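Friday, late

Gripper day, finally. I've been putting off the Zostelix versus Rasport question since June, and Lilla had started leaving the Rasport case on my chair, so okay, okay, I got the message.

We ran it on the toy tray because it's the meanest thing we own - spiky balls, plush, bits of cloth, everything jammed in together. Same arm, same tray, same three boxes for the sorting. I gave each set of fingers 400 tries and wrote down every miss in the green notebook (my handwriting by the end, yikes).

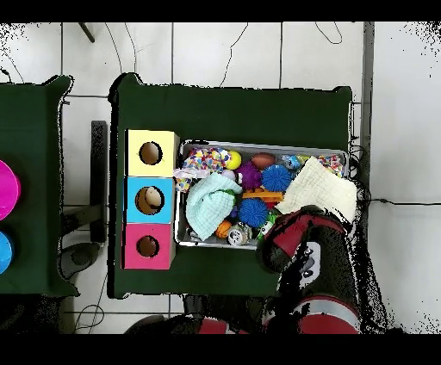
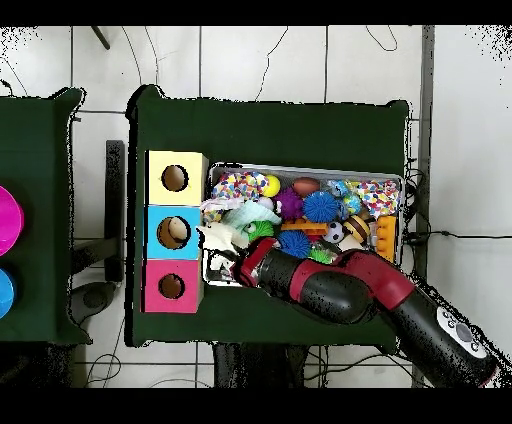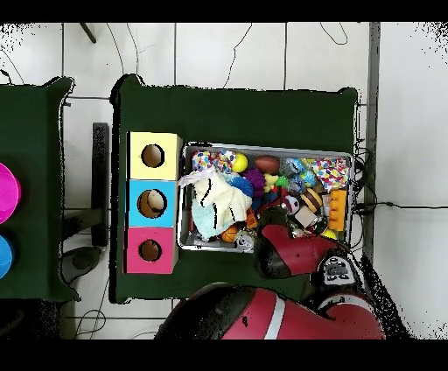 The tray, the boxes, the arm going in from the lower right.

Posted by Nuria Lemma in Bench Diary

So! The Zostelix fingers are lovely on the hard stuff and on anything with spikes, and they close fast, but give them a floppy bit of fabric and they pinch a corner and lose it halfway over. The Rasport ones are slower and I had them down as the boring choice. They won on cloth by a mile. On plush it was too close to call and I want more runs before I say anything at Samorer, where people will hold me to it.

Also swapped the controller settings at lunch, which I shouldn't have done in the middle of a comparison. Lilla noticed right away. We threw out the 5 runs after the change and started that block again.

The Mishra camera dropped out twice and I still don't know why - I reseated the cable, and it behaved after that, so the cable is suspect number one. Need to order a spare on Monday.

My feet hurt. Tomorrow I'm not picking up anything smaller than a coffee mug.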